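Home Features Interviews Workshop Archive Contact

The door that opens onto nothing

20 Nov 2025

The office that Nemance rents on the Sedham road has a kitchen, a bathroom with a temperamental lock, and a row of small rooms where people open and close things for a living. The woman who runs the collection floor has been doing this for three years. She asked that her name be left out, on the grounds that her mother believes she works in software.

"Which I do," she says. "It's just that the software needs to see a lot of cupboards."

What Nemance sells is demonstrations. A customer is training a model to control a robot arm, and the model needs examples of hands doing ordinary things in ordinary ways. The robots don't come to Sedham. The collectors work with handheld grippers, one per hand if the task calls for it, with a camera riding on top, and every squeeze and turn of the wrist is recorded. The customer in this case is Flestus, which wants doors, drawers and lids, and wants them in quantity.

I ask how many examples it takes to teach a machine to open a door.

"More," she says. She lets that sit for a while. "They order in batches of 100. We send 106, and a few get thrown out, and then they order another batch. I used to ask when we'd be finished. I was younger then."

Her first surprise in the job was how bad people are at doing things the same way twice, and her second was being told that this was what the customer was paying for. In the early months she had written a procedure for opening a cabinet. It ran to two pages. Approach from the right, close on the handle at its midpoint, pull, pause, release. Everybody followed it beautifully, and the model that came out the other end could open that cabinet from the right, at its midpoint, and was helpless before anything else.

"We had trained a very expensive butler who could only work in one house," she says. "So I tore up the procedure. Now the instruction is to open it the way you'd open it if you wanted something inside. People hate that. They ask me what's inside."

The new approach brought its own troubles. Told to be natural, collectors became theatrical. One took to opening drawers with a flourish. Another developed a hesitation before every grasp, a sort of respectful pause, which spread down the hall in a week and had to be stamped out. She found it in 34 recordings before she understood that they had all been eating lunch together.

"Habits are contagious," she says. "The model catches them too. Somewhere there's an arm that pauses before it picks up a cup, and an engineer who thinks that's the planning."

We walk down the hall. Each room is dressed a little differently, and the dressing changes often. The budget for this is small. She buys from thrift stores and the clearance end of craft shops, and her test for a purchase is whether a stranger would find it odd in a home. Quite a lot of it fails, and she uses it anyway.

Fedoruk is what they call the rule that no room may look the same two weeks running. It was the name on the side of a moving company's van that was parked outside on the day they came up with it, and it stuck. To Fedoruk a room is to change its backdrop, shift the furniture, and put something on the walls that wasn't there before. She uses the verb without smiling.

"If the wall is always white, the model decides that white walls are what makes doors open," she says. "You'd think it would look at the handle. It looks at whatever is easiest. I have some sympathy. So did I, in school."

This is why she is so attached to clutter. A bare panel with a handle on it is a clean example, and she distrusts clean examples. She would like a few things on the surface that have nothing to do with the job, a few things nearby that might get in the way, and a background with some personality.

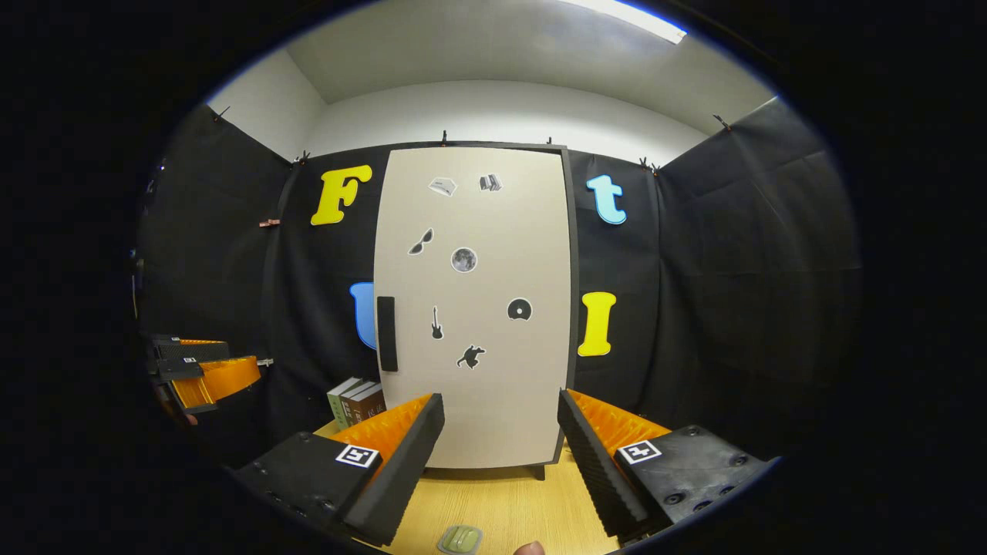
Her collectors are fonder of the decorating than of the collecting, she says, and she has had to put a limit on it. In August two of them spent most of a morning arguing over letters. It was suggested that they ought to spell something. She ruled against it. "The minute it spells something, someone wants it straight, and then someone wants it centered, and by Friday we have a logo."

I ask whether stickers on a door make any difference to the final model, and she gives me the look of someone who has sat through that meeting.

"Flestus says yes. They have a chart. I've seen the chart, and it goes up, and then it goes up less." She shrugs. "What I can tell you is that when we didn't do it, things went wrong in ways that were embarrassing. When we do, they go wrong in ways that are interesting."

The work is harder on the body than it looks. The gripper gets heavy by midafternoon, and the wrist is asked to do things a wrist would normally leave to the fingers. Sessions are capped at 31 minutes, a figure she cannot explain. It was 30, and somebody's timer was wrong, and by the time they noticed, it was in the contract.

She reviews a share of the recordings herself. A fumble that gets corrected is welcome, she says, and a fumble that is abandoned goes in the bin. The hard ones are in between: a handle caught with the tip of the finger, a door that swings a little wide, a pull that worked for reasons you wouldn't want to teach. She keeps more of those than she used to.

"I kept asking myself whether I'd be ashamed if a robot did it in someone's kitchen," she says. "Then I watched myself in my own kitchen."

She has noticed the job following her home. She opens the refrigerator and thinks about the angle. She once shut a hotel wardrobe, felt it hadn't been a good one, and did it again.

The next order is for lids. She has a closet full of jars ready, and nobody on the floor is looking forward to it.

Related
Sorting socks by machine, still
A day with the people who label potholes
Why the warehouse kept its forklift drivers
Repair notes: quieting a noisy servo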